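Stirow Service Records - README

Maintenance records for passenger cars, taken from the workshop log at Hultia. Maintained by Kerubo Ogola and Ramil Cabrera.

Contents
3000 service entries covering 528 vehicles. Each row is one job on one vehicle. A visit with an oil change and a tire rotation gives two rows with the same visit_id.

Files
entries.csv - one row per job
vehicles.csv - model year, engine size, fuel type
codes.csv - the 7 job codes and their meanings

Fields in entries.csv
visit_id, vehicle_id, month, odometer_mi, job_code, parts_replaced, labor_hr, note

Odometer readings are in miles, as typed at check-in. Readings lower than the previous visit are kept and marked R in the note field. Labor is in hours, to one decimal place.

Air filters
Engine and cabin filters share one code (AF) in entries before September. From September on they are split into AE and AC. Do not compare filter intervals across the change without merging the two codes first. 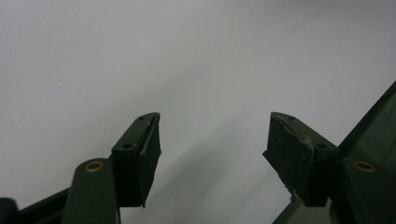 Battery tests have their own code (BT) and are logged even when no part was replaced. In those rows parts_replaced is 0, not blank.

Known problems
Brake fluid jobs are missing for 2 vehicles.
Notes are free text - spelling has not been corrected.

Changes
Sat 17 December: duplicate visits removed by Noura Aoun.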